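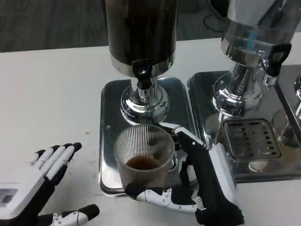 Robot hands at the drinks table, the right one holding a glass under a dispenser tap.

Robots in Banqueting: Frequently Asked Questions
Hollcombe Conference Center Staff Association
Last updated Thursday, September 25, 2025

The company has its own FAQ on the intranet. It answers eleven questions, and four of them are about how exciting this is. Members kept asking us the other ones. Where we have an answer in writing from management we say so. Where all we have is something that was said in a meeting, we say that too.

What is being brought in?

A two-handed robot system from a supplier called Padis. The product name is Sial, and management uses the two names as if they were the same thing, so if you see either one in an email it means this. The first area is beverage service: filling glasses and cups at the drinks tables before and during breaks. The project plan also lists setting out cups and clearing used ones as "later phases," with no dates attached.

Who decided?

The Tosdale head office. The association was told in June, after the agreement with Padis had been signed. We asked to see the business case and were sent a slide deck with the cost pages taken out. We have asked again.

Is my job going away?

The written answer is that "no positions will be eliminated as a direct result of the pilot." Read it slowly. It covers the pilot, and the pilot lasts 18 weeks. It says nothing about what comes after, and "direct result" leaves a lot of room. It also says nothing about hours, and most of the 38 people in banqueting are on variable hours. You can keep your position and lose two shifts a week, and the sentence would still be true.

We have asked for a commitment on hours, in writing, running at least a year past the end of the pilot. So far the reply is that this would be "premature."

Of the 191 people employed at Hollcombe, who is affected?

Banqueting first. Dishwashing and stewarding if the later phases go ahead. Front desk, grounds and AV are not in the plan, but the AV team has already been asked to run power and network to the drinks tables on event days, and no extra time was put on their schedule for it. If your department starts getting small requests like that, please tell us. They add up, and none of them show up in the project budget.

Can it do the job?

It can do part of it. Filling a glass at a dispenser means putting the glass under the tap, working the lever, stopping in time, and putting the glass down somewhere sensible. Each of those is harder for a machine than it looks, and we don't want to be unfair to the people who build them.

But filling is the small part of working a drinks table. Anyone who has done a morning break for a full ballroom knows what the rest is. You notice the decaf is running low before it runs out. You spot the guest who can't reach. You wipe the drips and swap the tray, and you tell the man with the lanyard that the tea is at the other end. All of this while carrying something. The plan describes the job as "dispensing," and we think whoever wrote it has not worked a break.

How fast is it?

We don't have a figure we trust. The deck says "approaching human pace" and doesn't say which human, or what was being poured. We have asked Padis, through management, for the number of drinks served in a normal 30-minute break with a real line of guests. If that number exists it should be easy to send.

Until it arrives, treat any claim about speed as advertising, including claims from people who have seen it and were impressed. A single good pour tells you that one pour was good.

Who works alongside it?

Each robot station is to have an "attendant" from the existing banqueting team. The attendant refills dispensers, restocks glassware, cleans up, deals with guests and steps in when the robot stops. This is the same list of duties as before, minus the pouring and plus the robot.

The attendant also counts as a full person in the staffing numbers for the room. So if a station needed two people last year, the draft schedule gives it one attendant and one machine. Whether one person can do what is left is the question we most want the pilot to answer, and at the moment it isn't one of the things being measured.

Is being an attendant a promotion?

No. The pay grade is the same. Management says the role is "a development opportunity." We have asked what it develops into, and there is no job above it in the structure chart we were given.

We think that if you are expected to supervise equipment, fill in a fault log and be trained to shut it down safely, that is extra responsibility and belongs in the pay talks. Several members have said they would like the work, and that's fine. They should still be paid for it.

What training will I get?

Six hours, paid, during normal working time. That is in writing. It covers starting and stopping the system, what to do when it drops or misplaces something, and how to file a report. Please don't agree to work a station before you have had all of it, even if you are asked nicely on a busy day.

It doesn't cover how to explain the thing to guests, and in our view that will take up more of your day than the rest put together.

Is it safe to stand next to?

We've been told there is a risk assessment. We have seen the first page. Our questions so far:

How close can an attendant or a guest be while the hands are moving?
What happens if somebody reaches across for their own glass?
What happens with hot drinks, full dispensers and wet trays?
Who has the authority to stop it, and will that person be backed up if an event manager complains?

On the last one we did get a clear answer: anyone can stop it, at any time, for any safety reason, and you will not be disciplined. Write down when you did it and why, and send us a copy.

A hot drink carried by a person who trips is also a hazard, as management pointed out. True. We would like both risks looked at by somebody who doesn't have a contract depending on the result.

What if it breaks a glass or spills on a guest?

The attendant cleans up and fills in the log. Responsibility for the damage sits with the company and Padis. Nothing should be taken from your pay or tips, and no spill by the robot should go in your file. If a supervisor suggests otherwise, call us the same day.

And the tips?

Nothing in the plan mentions tips. Pooled gratuities on catered events are shared by hours worked, so fewer staffed hours at the drinks table could mean fewer people in the pool or a smaller pool, depending on how clients react. Some clients may decide that a table with a machine on it doesn't need a tip. We asked management to keep figures on this from the first day. They agreed in a meeting. We don't have it in writing yet.

Does it watch us?

It needs cameras to see what it is doing, and a camera that can see a glass can see the person next to it. The privacy notice says recordings are used for "service improvement and system performance." We want to know how long they are kept, who at Padis can look at them, and whether they can be used in a disciplinary case. Management's view is that nobody intends to do that. Our view is that intentions change with managers, and a line in the notice would settle it.

Will my work be used to train it?

Possibly. The plan has a line about "capturing best practice from experienced staff." In June some members were asked if they would be filmed setting up and pouring, or would wear gloves with sensors. You can say no. It is voluntary, and management has confirmed that in writing. If you say yes, ask what you are being paid for it, what it will be used for, and whether it stays at Hollcombe or goes to other customers. We'd rather you talked to us before signing the consent form. The current version is one paragraph long and has no end date.

Won't it take away the boring, tiring part?

It might, and we would welcome that. Standing at a tap for hours is hard on the shoulder and the feet, and there are members with bad wrists who would be glad never to pour again. If the pilot shows fewer strain injuries and the same hours, we'll say so on this page.

What makes us doubtful is the order things are being done in. The heaviest work in the department is moving full dispensers, stacking glass racks and pushing carts up the loading ramp. None of that is in any phase. A powered cart for the ramp has been requested every year and turned down on cost.

Is the association against robots?

Members disagree on this, and we haven't taken a position on robots as such. We are against finding out about them after the contract is signed. We are also against a trial where the supplier picks what counts as success. The three measures in the plan are drinks served, uptime and guest satisfaction, and attendants' workload isn't among them. "Uptime" in the plan leaves out any stop where a member of staff fixes the problem – so if you step in quickly enough, the robot gets the credit.

What should I do if I'm scheduled on a robot station?

Check that you've had the full training. Keep your own notes: start and finish times, how often you had to step in, what for, and whether you got your break. Use the paper sheet on the association board by the staff entrance, or just your phone. Don't photograph guests. Don't skip your break to keep the machine going.

If you are asked to cover a second table at the same time, say you'd like that instruction in writing.

Can I refuse to work with it?

Not in general, under the current contract. You can refuse if you haven't been trained or if you have a real safety concern. Call us first if you can.

When will we know whether it's staying?

There's a review at the end of the pilot. Head office makes the decision, and the association has one seat in the room and no vote. We have asked for the results to be given to staff at the same time as managers. No reply yet. This page will be updated when there is one.

My question isn't here.

Put it in the box by the staff entrance or come to the open hour in the break room before late shift. You don't have to sign it.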